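Skastavmont Table Settings: notes for anyone about to use them
README, revised 4/19/18

A collection of place settings, laid on a plain wood table and photographed from more than one position. It covers placemats, bowls, cups, sticks and spoons, with a written record for each setting. Read the section on labels before you trust any of it, including the parts I wrote myself.
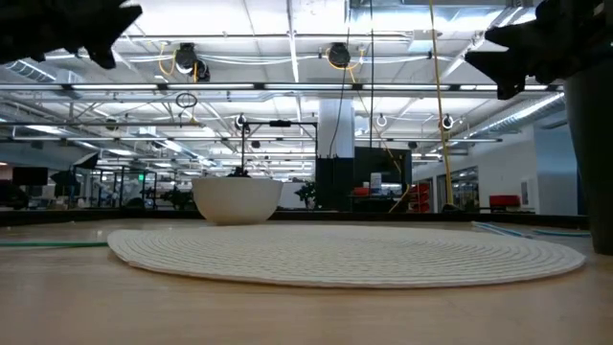
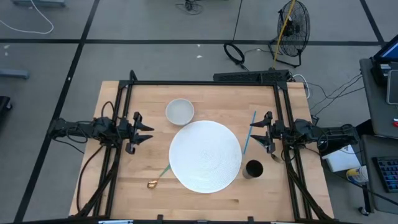 What the collection is supposed to be for

The original pitch was that if you gather enough laid tables, you can say something about how a table ought to be laid. I never believed that and I still don't. A table setting is a habit. Two households ten minutes apart will put the cup on opposite sides and each will tell you theirs is the normal one. What you can get out of a collection like this is narrower: where things end up relative to a round mat, how often a bowl strays past the rim, how much room is left for a cup. If that is enough for you, fine. If you want a rule for good manners, buy an etiquette book and be disappointed by that.

What you get

There are 3456 settings in the full set. A smaller set of 344 was checked by hand, piece by piece, and that is the one I would start with. The rest were checked in bulk, meaning someone looked at a page of small pictures and nothing jumped out. I have found mistakes in the bulk part on every visit.

Each record has these fields:

setting: a number, with no meaning beyond order of entry
table: the table surface, in plain words
mat: shape, color, woven or not
bowl: color, and whether it is on the mat, off the mat or over the rim
cup: left, right, behind or none
sticks: how many are visible and what color they look
spoon: yes, no or unsure
source: Dallthorpe or Eder
remarks: free text, often blank, sometimes rude

The two sources

The Dallthorpe settings came first. They are tidy to the point of being useless for some purposes: mat square to the person laying it, bowl dead center, everything lined up. Real tables don't look like that except in catalogs. The Eder settings were added in November and are looser, with bowls behind mats, sticks lying at odd angles and cups wherever there was space. I prefer them. They also have worse notes, and 200 of them arrived with no notes at all. I left the fields in those records blank. Please don't fill them in by guessing and send them back to me as a correction.

Do not mix the two sources and report a single average. People have done this. The average bowl position across both is a spot where hardly any bowl in either one sits.

Problems with the labels

Color. "White," "cream," and "off-white" are used for what may well be the same mat under different light. I merged them once, then undid it, because a few settings really do have two pale mats that differ. Treat the three words as one unless you have a reason not to. Blue and green sticks have the same trouble. Thin things pick up color from whatever is near them, and a stick called light blue in one view can be called bluish-green in another. The field says "look" on purpose.

Sticks. The label does not say chopstick. Some of them may be chopsticks, some may be straws, and from a distance I can't tell you which. An early version called all of them chopsticks and then reported that many tables had an odd number, as if that were a discovery about dining. It was a discovery about labeling. A stick lying behind a mat can also vanish completely in a low view, so a count from one view is only a count from that view.

On the mat or off it. This field sounds simple and it isn't. Seen from low down, a bowl standing behind a mat and a bowl standing on its far edge look much the same. Seen from higher up, the rim of a bowl can cover the edge of the mat while the foot is still on bare wood. The hand-checked records use the foot of the bowl when it can be seen and "unsure" when it can't. The bulk records use whatever the person felt like that day.

Spoons. Small shiny things near the border of a view were marked as spoons far too eagerly. I changed a lot of these to "unsure" and would change more if I had the patience.

Cups. A tall dark cup and a dark container are the same thing in this file. If you need to know what can be drunk out of, look for yourself.

Things I would not use it for

Telling one culture's table from another's. The objects were chosen from what was on hand and the mix says nothing about anybody's dinner.

Measuring real distances. There is no ruler on the table, and mats vary in size. You can say a cup is half a mat away. You can't say how many inches.

Judging whether a setting is finished. Nothing in a record says whether the person was halfway through laying the table, clearing it, or happy with it as it stood. There used to be a "complete" field. I removed it after reading through the answers.

Names in the files

Evier is the old name of the project and still turns up in some of the remarks. It means the same thing as Skastavmont. There was a plan to rename everything, and it got as far as the title.

Size limits

If you load the whole set in one go, the record viewer stops at 3000 entries and doesn't warn you. Load it in two parts. I reported this and was told it was a display setting — I have yet to find the setting.

Corrections

Send the setting number, the field, and what you think it should say. One correction per line. "The bowls are wrong" is not a correction, though I accept that it may be true. If you disagree with an "unsure," say which view settled it for you, and I will go and look at that view before changing anything.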